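Toklow Members' Forum > Data Collection > Acceptance rules for soft-object demonstrations

y_herrero
Colleagues are asked to comment on the draft rule for two-arm work with soft objects. As written, an episode is accepted only if the first grasp holds. Under this rule the Cestby site kept 26 of its last 80 episodes.

Folke Viklund
I support the rule as drafted. Operators at Cestby were still in training in July, and a low yield was to be expected. A second attempt teaches the policy to hesitate.

i.aberg
I must disagree. Soft items change shape under the fingers, and a regrasp is a proper part of the task. If we remove every regrasp, the policy will have no example of recovery. The wrist view below is from our current task, with the blue item between the fingers and the yellow container behind it. 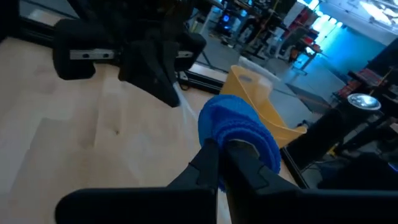 How many episodes does a site need before its first training run?
The current guidance is 800 accepted episodes per task, with rejected ones stored separately.

Folke Viklund
That guidance was written for rigid parts. I would not apply it to fabric or mesh without review. My objection to regrasps stands.

r_torvik
May I propose a middle course? Episodes with one regrasp would be accepted and labeled as such. Those with more than one would go to the separate store. Vik has labeled its episodes this way since the spring and reports no added burden on operators.

i.aberg
Acceptable to us, provided the label is applied by the reviewer and not by the operator.

Folke Viklund
I can agree to a trial at one site. I do not agree to a change in the general rule.

y_herrero
Noted. The draft will be amended to allow a trial at Cestby. Further comments may be added to this thread until the text is issued.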